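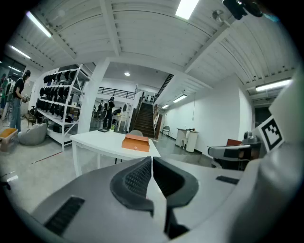

We use cookies to keep this notebook running and to see which entries get read. Accept / Manage settings

Search entries Search Type and press enter

March 29, 2020
Posted by Leidy Montoya

Ground floor, storage and layout

Carried on with the ground floor. The tall white shelving unit is staying on the left. Lizeth wanted it turned to face the stairs, but then you have to walk round it to reach anything, so we left it. The black headgear goes in rows on the tiers and the dark equipment stays on the lowest shelf. I would still like the heavy things low down even if it means bending.

Labels: I started with the Stamis printer and ran out of tape after the second tier. The rest are in marker on masking tape. They will do until September. Please write on the tape before you stick it down, as the marker goes through on to the paint if you press.

The orange-brown box with the round clasp belongs on the white table with the thin legs. It kept ending up on the floor by the bean bag. If you take it upstairs, bring it back down the same day. The small tray is for screws and odd bits and gets emptied at the end of the session. I found a bus ticket and two dead batteries in it this morning.

Plant: water it once a week, not more. It can stay at the back of the table. Lizeth tried it upstairs by the railing and it dropped leaves.

Seating. The grey round-backed chair goes behind the white table. The bean bag stays in front of the shelving for now, though I have to shove it aside with my foot whenever I want the lowest shelf. The white ornate chair is in the far room, near the small table. Betancur offered us 19 stacking chairs from their old canteen and I said no, we have nowhere to put them.

Floor. The red line is to be kept clear. Cardboard boxes have been creeping towards it. If a box is empty, flatten it. If it isn't, write on the lid what is in it and who wants it.

Right-hand wall: white cabinet and the white bin. The cabinet key is on the hook inside the upstairs door. The small dark chair near the stairs is for putting your shoes on and should not have bags left on it.

Lighting. Gremex came back with a price of 3,235 for replacing the linear fittings on the ground floor ceiling, which is more than I had put down. Tevham want 326 just to come and test what we have. Going with Tevham first. The round light in the far room isn't in either price and I need to ask.

Noise is still bad under the metal ceiling, worst at the foot of the stairs. Lizeth suggests a rug in the far room. I said try it with a borrowed one before we buy anything.

To do
- more label tape
- ask Gremex about the round light
- felt pads for the table legs
- check the stair handrail fixings, top end felt loose to me
- move the spare leads out of the cabinet

Lizeth Rivadeneyra added: handrail checked, one screw replaced, the others are tight. Leads are on the second tier in a bag.

Get new entries by email. Enter your address Subscribe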